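**Bunside workshop gets its white tables back**

The shared work hall at Bunside is in daily use again after two months of repairs to the floor and lighting. Štěpánka Hubáček, who plans the room, said the long benches were the first thing people asked for. The white tables followed in January, ordered from Michalík for 245 each.

"A clear table is a good invitation — you sit down and you begin," she said.
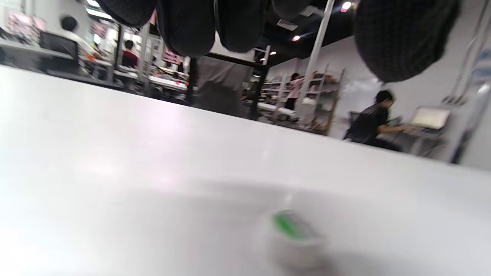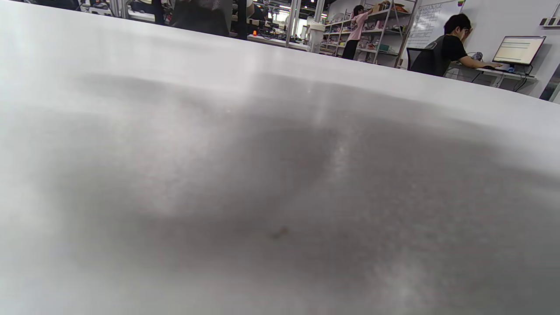 White tabletops with the work hall behind them, Bunside.

## Opening hours and places

The hall opens at 7 in the morning. There are 80 members at present, and new people can apply at the Hosgate office. Thierry Vidal answers questions about storage on the shelves. Members are asked to label their boxes and to leave the tabletops free in the evening — the cleaning starts soon after closing.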